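**Week 9 - Packaging and the Reader Who Can't Read It**

Last week we left the Daltwood soup labels half finished, so start there. The question on the table was how much a shopper takes in before reading a word. Lilla Sipos (course reader, p. 58) thinks nearly everything. Csenge Medve thinks Sipos has never watched her own father buy soup.

Sipos's order of noticing goes color, then food picture, then brand, then words. The words come last, which is hard on those of us who write them for a living.

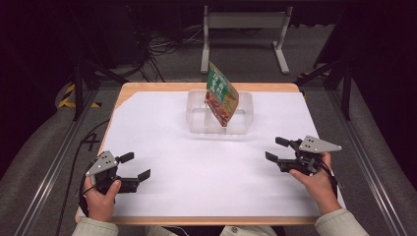 *Photo: Kendik Archive, item 3181*

A pouch with Japanese writing on a green panel and a picture of cooked food under it still says "dinner" to a shopper in Zestudville who knows no Japanese. It won't say how spicy dinner is. Medve calls this the gap, and her chapter on it runs long - skim the middle.

Terms to know:

- **serving picture**: the meal as the maker wishes you would plate it
- **panel**: any block of color with a job to do
- **back matter**: the small print, read mainly by people with allergies and by this class

For next time, bring one package in a language you don't read. Write 200 words on what you think is inside, *then* look it up. Somogyi, chapter 4, is optional, and I know what that means to you.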